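Raldale two-arm bench, pre-run safety check
19 Jul 2020, checked by Burgi Ortner

Arm mounts tight: OK
Frame rails and clamps: OK
Hazard tape on side panel: OK, still nice and bright!
Cables: see comment

I'd like the cables on the floor by the desk tied down before the next run (I catch my foot on them constantly). Chore for this check is stacking measuring cups.

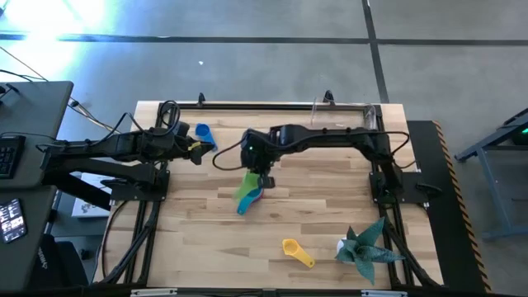 Item 5: cup stack in the right gripper, blue cup by the left one.

Can it put away my baking stuff yet? Kind of! I'd give it 2 more months, and I'd keep my hands off the table meanwhile.

Stop button test: OK
Recheck: March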